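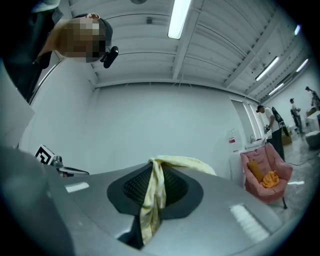
Equipment requests for hand-held grippers: what to send us by the end of June

Korletey is taking budget requests for the second half of the year, and the hand-held gripper line is the one most teams get wrong. Last year several groups asked for grippers and left out everything that goes with them.

Each recording station should be budgeted as a set. A set is 2 grippers, a cap with its camera, a harness, charging and storage. Please don't list these on separate forms. Purchasing orders them together, and split requests were the main cause of late deliveries last time.

Two suppliers are approved, Lumar and Datarov. Lumar quotes per station and includes spare finger pads. Datarov quotes per gripper and charges for pads separately, so add a line for them if you go that way. Lead time from either one is 4 weeks after the purchase order is signed.

Household furnishings are now their own line. Armchairs, cushions, throws and small cloth items used to come out of general supplies, and that account ran dry in March. The limit is $400 per room. Fabric wears faster than people expect when it is picked up and put down all day – plan on replacing the small pieces once during the half. Chairs and sofas should last the year.

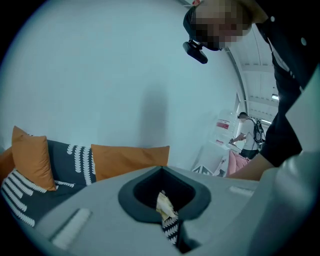 Cushions and other soft furnishings go on the new household line.

The Voline site is the only one adding stations this half, and its floor plan is settled. Other sites can ask for replacements but should hold expansion requests until the fall round. If your grippers are out of warranty, put the purchase month next to each serial number so we can sort repairs from replacements.

Keep 20 percent of your total back for repairs and shipping. It can be moved to other lines in the last month if you haven't used it, but it can't be added later.

Forms are in the shared planning folder under Equipment. Save a copy under your site name before filling it in – the blank one was overwritten twice last round. Quotes can be attached as they come from the supplier.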